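**Pleren, floor and tables.** Short thread. I'm redoing my entryway and I've been looking at patterned floors all winter, so there will be more tile in this than coffee.

---

I went in the afternoon. The room is kept dim and it takes a minute to see what you're walking on. You order, they give you a table number, and you sit down. Mine was A10.

---

The floor is square tiles with an ornamental print, gray on off-white. Wide curving bands, scrolls, little hooks like crescents, and clusters of small clover-type flowers. I had been leaning toward plain gray for my entryway. Less sure now. 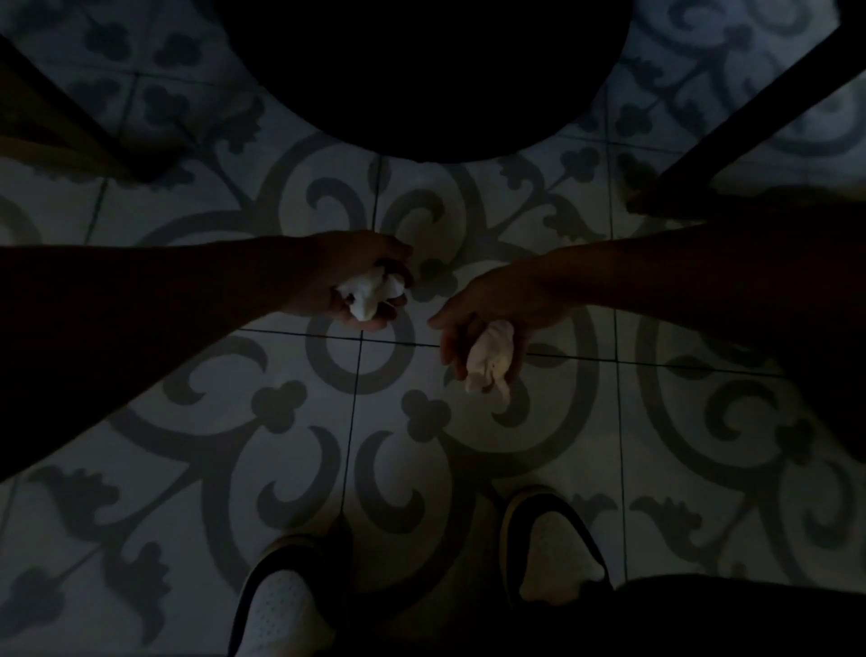 Floor at Pleren, with tissues

---

What I wanted to check was how the pattern works across the joints. It takes four tiles to make one full shape. The gray parts meet at the corners and turn into bigger circles and lobes.

That matters in a small space. My entryway is narrow, and with a four-tile repeat I'd get a lot of half circles against the wall. I drew it out on graph paper in November and didn't like it. Drew it again when I got home from Pleren and liked it a bit more.

---

Second thing about the floor is the color of the background. A pure white would look harsh to me under low light. This is closer to the color of old paper. The sample I have at home from Dradinetti is much whiter and I think I'm going to send it back.

---

For anyone who asked last time: the Dradinetti sample box had 10 tiles in it. I kept 2. Prices change so look them up yourself.

---

I can't tell you what the Pleren tile is. I asked at the counter and the person there had only been working a few weeks. It may be real encaustic and it may be a printed tile that copies the look. I'm not going to scratch somebody's floor to find out.

---

Tables. Mine was a rectangle with rounded corners, white with a marble pattern, faint gray veins, and a thin gold metal edge. I like the rounded corners. Every square table I've owned has gotten me in the hip.

I don't know if it's stone. I'm calling it marble-patterned and leaving it there.

---

The table and the floor are both patterned and both pale, and I expected that to be too much together. It's fine. The veining is so light that you mostly read the table as white. The floor gets to be the busy part.

I'd been told to pick one pattern for the entryway and keep the rest flat. I have a console table with a bit of grain in it and had been planning to sell it. Going to keep it for now and see.

---

Drinks come in navy paper cups with a white rolled rim and a small white logo near the bottom. I turned one on its side to get a better look at the color next to the table. It's a very dark navy. Next to white and gold it looks good, and I'd consider it for the front door.

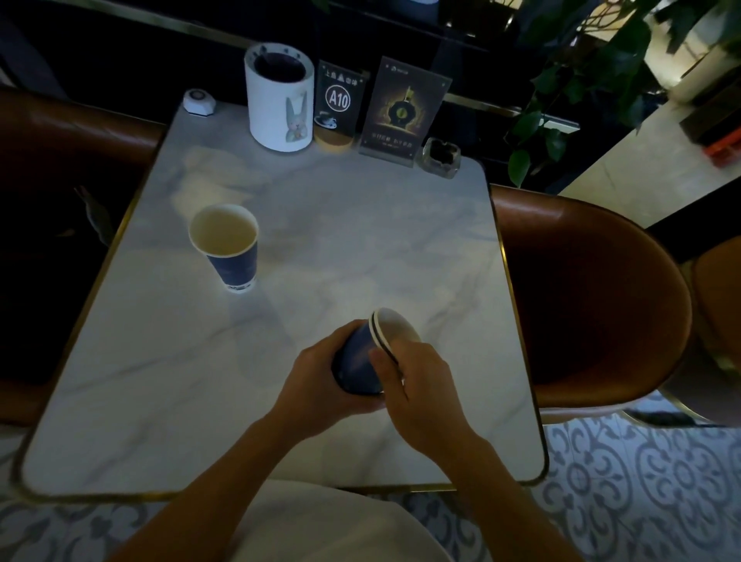

Table A10, navy cups

---

Along the far side of the table there's a row of stuff. A small white hexagon with a round button, which I took for a call button. A tall white holder with a cartoon rabbit on the front and a ring of little ears around the top. The number sign on a round wooden base. A clear stand with a dark poster in it.

---

People in the replies to my last thread hate clutter on cafe tables. I don't mind this row. It's all along the far edge and I had enough room for two cups and my notebook. At Pravholm the napkins, the sugar and the menu are in the middle and you spend the visit moving them.

---

The number sign is a nice one, by the way. Black, with a big white circle and the number in bold, and a small cup and saucer at the bottom. You can read it easily in a dim room. I want house numbers like that. The ones I have now are brass on brown wood, and delivery drivers call me from the sidewalk.

---

Practical notes if you're going:

- Parking is bad. I walked from the Urrutia stop.
- The chairs were comfortable enough for an hour.
- Take a couple of tissues from your own bag, you'll want them.
- If you want to look at the floor, bring a small flashlight. I used my phone and felt a little silly.

---

Where I am with the entryway, since that was the point of the thread:

Area is small. My drawing comes out to 64 tiles including the cut ones. I'd order extra for breakage.

Pattern: four-tile repeat, gray on off-white, a full circle centered on the front door and the cut pieces pushed to the closet side.

---

Grout. The lines at Pleren make a clear grid and I thought that would bother me. It doesn't. On my first drawing I tried to hide the joints with a matching grout. I'm going to do a test board with one matching and one a shade darker, leave both by the back door, and see which looks better with dirt on it.

---

The quote I got for the labor was $511, not including pulling up the old vinyl. I'm doing the vinyl myself. The first corner came up clean. The second one has some kind of black adhesive under it, so I've stopped until I can get that tested.

---

If you've laid a four-tile pattern in a narrow hallway, please tell me where you started. Center of the room, or the doorway? I've read both. The installer said doorway.

---

Next post will be the test board, once the grout has had time to cure.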